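3 min read

17/02/2022

Cold fingers, strong tea, and a result I want to get down before I go to bed and muddle it. Raquel Fonseca and I finally ran the full comparison in Letura today, the whole bathroom set, both versions of the planner. I'd been putting it off for a week because I was fairly sure my idea would lose.

For my own memory, the idea: the old planner works out the entire route and the reach in one go, then carries it out with its eyes more or less shut. Mine plans a short stretch, takes a fresh look, throws away whatever no longer fits and plans again. It's slower on paper. Heiðrún Hallgrímsson has been saying since July that all that re-planning would eat any gain, and she's usually right about these things (annoyingly).

We started with the sink job, which is to go to the soap dispenser and pick it up without knocking anything else about. I like this one as a test because the top of the basin is nearly flat apart from a long trough, so a sloppy guess about where things stand gets found out very quickly. 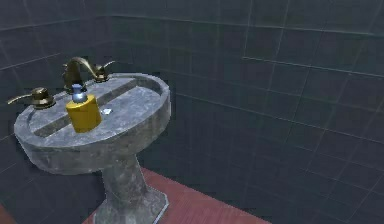
The pedestal sink in Letura, with the yellow dispenser.

The old planner did 46 runs and so did mine, same starting points, same seeds. Mine came out ahead! Not by a mile, but it knocked the dispenser over in 7 of them and the old one was well into double figures before lunch. Raquel made me check the seeds again before she'd let me be pleased about it, and I grumbled, and she was right to ask, and they were fine.

What surprised me was where the gain came from. I'd expected the last few centimetres of the reach to matter most, and they hardly did. Nearly all of it was in the approach - if the robot stops in a slightly better spot, the arm has an easy time of it and there's very little left to correct. So I've spent three weeks polishing the wrong half. Oh well. It all goes in the write-up.

After that we moved on to the doorway job, going in past the open door and over to the bin. It's much less fiddly at the far end but the door takes up a lot of the view, and that's where I thought looking again would pay off properly.

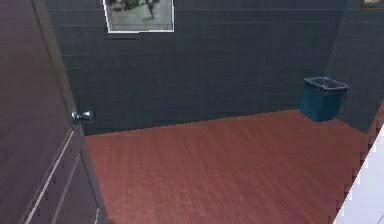
Does looking more often always help?
Only up to a point: past a certain rate the plan keeps changing its mind and the robot dithers.

That's more or less what I told Heiðrún on the phone, and she asked what rate, and I had to admit I've only tried two. So tomorrow is a proper sweep. Raquel thinks we should do it in the Blackwood rooms as well, so it can't be said that I've tuned the thing to one bathroom. She's probably thinking of the Drarnby reviewers, who said exactly that last time.

Still to do: rerun the doorway job with the slower setting, write down the stopping distances somewhere that isn't the back of an envelope, and answer the Clevumora email about sharing the code. I did start a reply to that. It says "Dear all" and it has said that since before tea.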